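I'd been promised tea and a proper sit-down, and I got both, though first the sofa had to be sorted out. She does this every evening, she says, and had got behind - "You can't have a guest perching on a heap." So we did our talking standing up to begin with, in the sitting room of the flat above the old Clemix works, where she has lived for 16 years.

I'd come to ask how she keeps a small room going when it has to be lounge, spare bedroom and overflow kitchen all at once. She laughed at "keeps". Her view is that a room like hers is never tidy, it only gets reset, and the sofa is where she starts. "If the sofa's right I can live with the shelf," she said. "If the shelf's right and the sofa isn't, I'm cross all night." 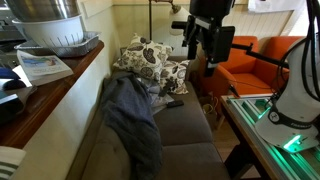 The sofa, the leaf-print cushions and the shelf she can live with.

The shelf is a sore point, as it happens. Baking things migrate there whenever the kitchen cupboard fills up, and the mixing bowl and colander have been "on their way back" for a while now. She did try a set of storage boxes from Skundell, 3 of them, and found that she simply put things on top of the boxes. They went to her sister.

The sofa itself came from a clearance place on the Unton road and cost her £500, a lot for her at the time. She'd gone in for a bookcase! What sold her was the colour, a sort of brown that isn't quite grey, and she hasn't had a moment's regret. The orange armchairs came later and everybody told her they'd be too much. "They are too much," she said happily. "I wanted to walk in on a November afternoon and feel there was something going on."

We got on to throws, because I have strong opinions about throws (mine ends up on the floor by lunchtime) and I wanted to hear hers. She's a dark blue person. Pale ones show everything, in her experience, and patterned ones fight with the cushions. 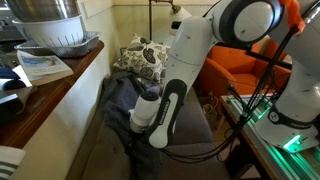 And she doesn't believe in draping, either, or not the careful sort you see in catalogues, with one corner trailing just so. Her way is to shake the throw out, fold it in half longways and lay it over the back, then leave it alone. Cushions go on last. If there's a second blanket it gets folded flat and goes under them, where you can pull it out when the film gets sad.

I asked whether all this folding ever felt like a chore. She thought about it for quite a while. It did when the children were small, she said, as it was undone within minutes, but these days it's how she knows the working day is over. She does the accounts for Phan, a little upholstery supplier, from home, and once the laptop's shut she wants her hands on something soft.

She's also a great one for fabric you can't ruin. Anything flecked or tweedy gets her vote, and she keeps a bag of offcuts so she can rub them between her fingers before she buys. I came away with two. 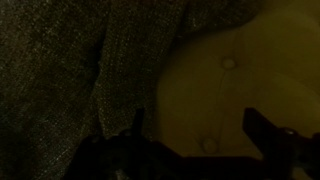

Her neighbour, who had wandered in for the tea, felt we were both making far too much of it, and said that a blanket only wants washing twice a year and sitting on the rest of the time. There was a short debate about the washing. Cool, with hardly any spin, was what they settled on, and never over a radiator.

By then the kettle had boiled for the second time, so I took the nearer of the orange chairs and she took the sofa, and we moved on to curtains.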